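Subject: Re: Costume loans for the autumn screening season – revised terms

Dear members of the list,

Thank you to all those who replied to the October circular. For the benefit of subscribers who joined after it was sent, the relevant part is quoted here in full.

> The Plovthorpe Film and Costume Archive intends to revise the terms
> on which screen costumes are lent to member cinemas and local
> museums. Under the present terms, a borrowing venue may keep a
> costume for the full run of a season. We propose that no costume
> should remain on open display for more than 60 days in any loan,
> and that all requests should name the film, the scene and the
> performer's role for which the costume was made.
>
> We would also be grateful for members' views on whether the
> Lindel collection should be lent as single garments or only as
> complete outfits.

The replies were thoughtful and, on most points, in agreement. What follows sets out the position the Archive has now reached, together with the matters on which we should still welcome comment.

The catalogue at present lists 2,868 items, of which 2,771 have been checked against the wardrobe ledgers. The remainder are for the most part accessories – gloves, hat pins, collars and the like – whose link to a particular production rests on a handwritten label or on family memory. Until these have been checked they will not be offered for loan, and we ask venues not to advertise them as having appeared on screen. 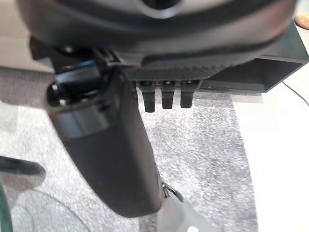 The limit on display was the proposal that drew the most comment. Several venues pointed out that a season of literary adaptations can easily run beyond the period we suggested, and that changing the costumes halfway through places a burden on small staffs. We accept this. Colour is nevertheless the chief concern: the mourning coat from the Erkow production has faded to a dark gray across its shoulders, where the ledger records a deep black. The proposed limit will therefore stand, but a venue may apply for a second costume from the same film to take the place of the first, and the Archive will meet the cost of carriage in both directions.

On the naming of film, scene and role, members were content. One museum asked whether costumes altered for later productions should be described by their first use or their last. Our practice will be to give both. The grey travelling dress made for the Erkow production, for example, was taken in at the waist and given new sleeves before it was worn again in a television serial, and an audience which knows only the serial ought to be told of the earlier film.

The question of the Lindel collection proved harder. A majority favoured lending complete outfits, on the grounds that a bodice shown without its skirt gives a poor idea of the designer's work. Others noted, quite properly, that only four of the ballroom outfits survive complete and that such a rule would keep a great many fine pieces in their boxes. We propose a middle course. Complete outfits will not be divided, and garments which have already lost their companions may be lent singly, provided that a still from the film is shown beside them.
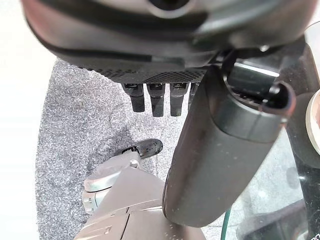
Where no still can be found, a page from the designer's sketches may be used in its place. Venues should apply to the Archive for a copy and should not reproduce sketches from published books, as the rights in these are held separately.

A further point was raised concerning the Giáp bequest, which includes the evening gowns from two adaptations of the same novel. It was suggested that the two sets should be toured together. We think this an attractive idea and would be glad to hear from any venue able to screen both films within the same month. The later film is seldom shown, and a projection copy would need to be booked well in advance.

The revised terms will be sent to the list once comments on the Lindel and Giáp proposals have been received. Loans already agreed will continue under the present terms until their return date. Replies may be sent to the list or directly to the loans desk, whichever is the more convenient.

Yours faithfully,

The Loans Desk
Plovthorpe Film and Costume Archive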